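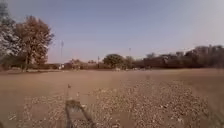

Field rules for ground robot runs at Plemura, since new folks keep asking. Short thread.

1/ One person holds the stop remote and does nothing else. No laptop, no phone. If that person has to step away, the robot parks first.

2/ Test the stop before every session, with the robot moving. A stop that worked in the shop doesn't count. We learned that with the old Heseo radio.

3/ Write down the surface before you drive. Bare dirt, thin grass and loose stone each get their own speed cap. On gravel we use the lowest one, even when the patch looks small.

4/ The keep-out zone is 3 meters on all sides. It applies to staff too. Want a closer look at a wheel? Call it out, wait for "parked," then walk in.

5/ Treat any thin upright thing as solid until you've checked it. Weed stems and survey stakes look a lot alike to the planner. Log it either way.

6/ Swap batteries at 2 bars. I know it will run longer. Please swap them anyway.

7/ Trees and poles at the edge of a field are landmarks, so put them on the site sketch. Wubit Endale has the blank form, and the May version replaces the older one.

8/ If a run goes wrong, save the log before you restart. The Ravo controller overwrites it on boot.

9/ Questions about the speed caps go in the Sheikh channel. I check it at 3 most afternoons.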